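# When the forearm goes through the counter: finding and fixing a missing collision shape

Updated 5th August, after the same fault came back in the second kitchen. 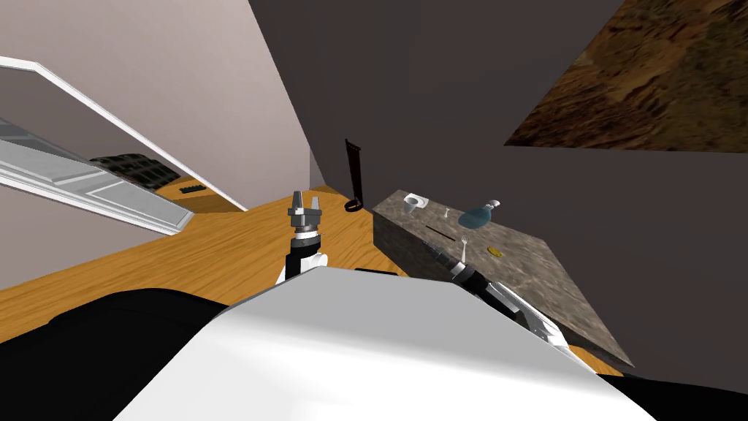

This page is for people who run the two-arm robot in our Dorkum kitchen simulation and get strange contact results near the counter. I write it because I lost most of July to this fault, and I would like that you lose only an afternoon.

## What goes wrong

You send the right arm to a point over the counter. The planner says the path is free. The arm moves, and somewhere on the way the forearm or the elbow passes through the edge of the counter as if the stone was air. There is no contact warning and no stop. At the end the log says "success".

In simulation this costs nothing. But we copy the paths from Dorkum to the real arms in the Lindqvist lab, and a real counter does not let an elbow pass. Our first copied path hit the test bench there at low speed. The arm stopped itself, the cover of the elbow was cracked, and no person was inside the fence. I still count it as a safety matter, so please do not skip the last section.

## Before you start

- Stop all copying of paths to the real arms. In Mista, our job runner, set `export_paths` to `off`.
- Save the log of the bad run. It is overwritten when you restart.
- Write down the name of the kitchen and the counter.

## Step 1: Look at the collision shapes

What you see on the screen is the visual shape. The planner does not use it. It uses a second, simpler shape, which is hidden in normal view.

Open the view menu and turn on **Show collision**. Every solid thing should now have a green outline. Check the counter first, then the walls and the doors. Doors are easy to forget, and an open door takes a lot of room.

In my case the counter had an outline, but it was in the wrong place. Someone had changed the size of the visual counter and the collision shape kept its old size. The difference was 105 mm along the front edge. From a normal camera you cannot notice this.

## Step 2: Check the units

If the outline is very small or very big, the problem is probably units. Dorkum wants metres. Some of our furniture files are in millimetres, and the import tool does not always ask.

Open the furniture file and look for `depth`. If you find a number like 3007 where you expect 3.007, you have found it. Our longest counter is 3,007 mm, and for one week it was over three kilometres long in the collision world. The planner then refused every path, which at least is a fault you see quickly.

## Step 3: Rebuild the shape

1. Select the counter.
2. Delete the old collision shape. Do not try to stretch it.
3. Choose **Build from visual**, type **Box**.
4. Set the margin to 10 mm.
5. Save, close the kitchen, and open it again.

The last part of number five matters. Until the kitchen is opened again, the planner keeps the old shape in memory. I repeated the whole work two times before Valter Skjelbred told me this.

Small objects on the counter need their own shapes too. For thin things such as cutlery use **Hull** – a box around a thin rod lying at an angle is much too large, and the gripper will then stay away from everything near it.

## Step 4: Make it fail on purpose

Do not trust a green outline alone. Give the arm a target inside the counter, 100 mm under the top. The planner must refuse. Then give it a target 200 mm in front of the counter, at the same height. It should accept this one, if nothing else stands there.

Test the elbow also. Most people test only the gripper, and it was the elbow that cracked in our case. Use the joint sliders and lower the elbow slowly against the front edge. You should get a contact warning before it touches, because of the margin.

If the warning does not come, look in the file `pairs.txt`. It has a list of parts that may touch each other without a warning. In the second kitchen I found the line `right_forearm counter` there. Remove such a line and run the test again.

## Step 5: Turn the copying back on

Paths made before the repair are not safe, even if they look good. Delete them from the Trarnarness folder and plan them new.

Run the first new path on the real arm at the lowest speed, with one person at the stop button and everybody else outside the fence. Only after this set `export_paths` to `on`, and write in the lab book which kitchen you repaired.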